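6 min read

Small Belts, Slow Arms: An Afternoon at the Hetton Automation Open Day

412 shares | 9 comments

The Hetton works opens its test hall to outsiders once a year, in October, and the visit is run like a shift. Guests sign in at the side door, get a badge and a pair of safety glasses, and are sent down the hall in groups of nine. The hall belongs to Markstead, which builds material-handling cells for firms that ship small parts.

Carmela Paredes, the applications lead, ran the first stop. Her cell takes molded caps from a bin and places them in trays for a customer that makes dispensers. The target is 218 parts an hour, which is slow by packaging standards. A person at the same bench can beat it for the first hour or two. Paredes was open about this. The customer has a line that runs at night with two operators, and the arithmetic works on hours covered.

The second stop was a tooling bench, where visitors could handle worn fingers and pads. Most of the wear is at the tips. Markstead replaces a set when the gap at full close reaches a limit written on a card above the bench, and the used sets go into a drawer marked with the cell number. Arlo Mbeki, who looks after the tooling, passed around a pad that had lasted one week and another that had lasted most of a year. The parts were the same. The first pad had been mounted slightly out of square, and it had rubbed on every pick.

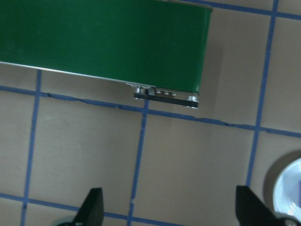
Calibration took up most of the third stop, and it drew more questions than the picking did. Engineers at Hetton want the arm, the camera and the work surface to agree on where things are before any part is moved. Aleksi Lappalainen, who writes the motion software, calls this the dull half of the job and gives it the larger share of his time. On his bench a green conveyor sits on a tan surface ruled off in blue lines, with the grid slightly rotated in the camera's view. The camera rides at the gripper, so both black fingers stay in its view. One of the crosswise lines has gone wavy and rumpled in places. Lappalainen does not take position from a single line for that reason; his routine fits several crossings together and throws out the ones that disagree.

The shiny parts of a conveyor are harder than the flat ones. Polished metal throws highlights that move as the camera moves, and an edge finder can lock onto a highlight and follow it. Lappalainen's answer is to take more than one view and keep only the edges that stay put. The approach costs time, and he would like to cut it by half before the software goes to a customer.

Eleni Nikolovski had come from Koivisto, a distributor of bearings, to see whether a cell of this size could handle returns. Returned goods arrive in any orientation and in any sort of wrapping. She asked what happens when the gripper misses. Markstead's practice is two retries, then a stop and a light. She asked how often the light comes on, and was shown the log from the previous month. She copied several lines of it into a notebook and asked for the part drawings as well.

The last stop was a control desk running Werkside, the scheduling package that ties the cells together. Hạnh Vương, who maintains the installation, showed a fault being raised, assigned and cleared. Nearly 80 percent of the faults on her screen were jams at infeed, and most of the remainder were sensors that needed cleaning. She has asked for covers on the infeed sensors and expects them to be fitted this winter.

The tour finished at 4 p.m. in the loading bay. Groups returned their glasses to a crate by the door, and Nikolovski went back in with Paredes to look at the tray cell a second time.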